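Kuria Help > Household > Furniture > Tables and desks

White heat mark on table top – wax or varnish?

Na-rae Seo
17/05/2022

I have a table I use as a desk and for most meals. My brother put a hot casserole dish down on it with only a tea towel underneath, and now there is a cloudy white patch near one end. It feels smooth, so I don't think the surface is broken. The table came second-hand from a shop in Mutitz and there is no label on it, so I can't tell you what the finish is.

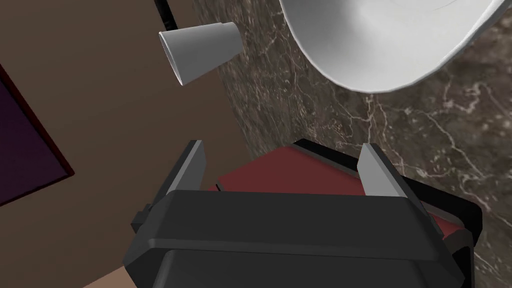

So far I have wiped it with a damp cloth and tried ordinary spray polish. The polish made it look better until it dried, then the patch came back the same as before. I have read about using an iron, mayonnaise, toothpaste and oil with vinegar. Which of these is safe if I don't know whether it is waxed or varnished? I rent, but the table is mine, so I don't mind a bit of risk. I would rather not sand the whole top.

Tianyou Jiang

Find out the finish first. Pick a spot underneath or on the inside of a leg and rub it with a cotton bud dipped in white spirit. If brown or yellow comes off and the spot goes dull, it's wax. If nothing happens, try another spot with a drop of methylated spirit. If that goes sticky it's shellac (French polish). If it stays hard it's varnish or lacquer of some kind.

A white mark is usually moisture trapped in the finish. A black mark is a different job, as the water has got into the wood itself.

For wax, clean the patch with white spirit, leave it overnight with a window open and put fresh wax on. For varnish, I'd start with olive oil and white vinegar mixed 50/50. Rub it along the grain with a soft cloth, wipe it off and leave it a day. Do that twice before you try anything stronger.

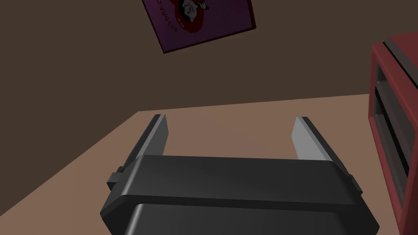
Light brown table top.

If the oil does nothing, use a hairdryer on low. Keep it moving and stop when the surface feels warm to your hand. The iron works on the same idea but it is much easier to overdo – I ruined the edge of a sideboard that way and had to strip it. If you must use one, no steam, lowest setting, and a folded cotton pillowcase in between.

Don't use methylated spirit on the mark itself if the test spot went sticky. It will take the polish off.

Kyung-tae Ban

Mayonnaise. Leave it on overnight and wipe off. Worked for my mum.

Brunello Rizzi

Toothpaste is a mild abrasive, so it will leave a shiny or a dull spot depending on what you have. I'd leave it alone. Check too that it isn't veneer before anyone gets near it with sandpaper. Look at the end of the top and see whether the grain carries on over the edge.

Comments

Na-rae Seo: Thanks. Cotton bud test says varnish. Two goes with the oil and it's fainter. Will try the hairdryer at the weekend.

Kyung-tae Choo: Does this work on a painted table?

Tianyou Jiang: Not really. Start a new thread and say what paint it is.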